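Household Tips: Locking Up the Garage and Shed
By Vsevolod Boiko
2022-09-29

Prilberg – Thefts from garages and sheds go up when the evenings get dark earlier. Most of them involve a door that was left open or a lock that could be pulled off by hand. The steps below can be done in an afternoon with ordinary tools.

Overhead door

Keep the door down when you are in the back yard or inside the house. If you have a remote opener, take the remote out of the car when you park in the driveway or on the street. A thief who gets into the car gets into the garage with it, and often into the house as well.

Check the emergency release cord. On many older doors it hangs close enough to the top panel that someone can hook it from outside with a piece of wire. Shorten the cord, but leave it where an adult can reach it with the power out. Do not tie the release shut. You may need it in a fire.

When you go away for more than a night or two, unplug the opener and slide the manual bolt across.

The door into the house

Treat this one the same as the front door. It should be solid, with a deadbolt, and it should be locked at night. Take out the short screws that came with the strike plate and put in 3-inch screws that reach the stud behind the frame. Drill pilot holes first or you may split the jamb.

If the door drags and people in the house have stopped locking it, fix the hinges before you buy a new lock. A loose top hinge can usually be snugged up with one longer screw.

Windows

Cover the glass so the contents can't be seen from the alley. Frosted film goes on with water and a drop of dish soap. Spray the glass well, lay the film on, and push the water out from the middle with a plastic scraper. Trim the edges after it has set overnight.

A length of dowel in the track keeps a sliding window from being opened.

Shed hasps

Look at the hasp on your shed. If you can see the screw heads with the door closed, anyone with a screwdriver can take it off. Replace the screws with carriage bolts, with the nuts and a wide washer on the inside. A Rokier hasp and a shrouded padlock cost me $20 together in June.

Oil the padlock before winter. Graphite works better than oil if the lock faces a gravel road and picks up dust.

Ladders should be locked up too. A ladder left along the fence gets a stranger to an upstairs window. Hang it on wall brackets inside, or run a chain through the rungs and around a post.
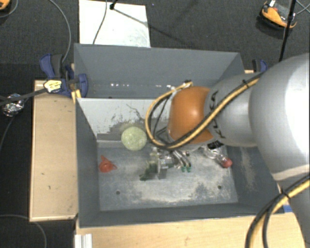
TOOLS AND EQUIPMENT

Write down the make, model and serial number of anything worth more than you would like to replace. Take a photo of the plate and keep the list in the house. Deputies can enter a serial number when they take a report, and pawn shops can be checked against it. A report that says "red drill" does not give them much to go on.

Engrave your initials and state on the housing, somewhere that is hard to sand off. If you borrow an engraver, practice on scrap first.

Bikes and mowers can be chained to a ring bolt set 4 inches into the concrete. Blow the dust out of the hole before the anchor goes in.

If something is missing

Stay out of the building if a door has been forced, and call from the house or a neighbor's. Don't sweep up or straighten anything until a deputy has been by. Have your list ready, and ask for the report number. Your insurance company will want it.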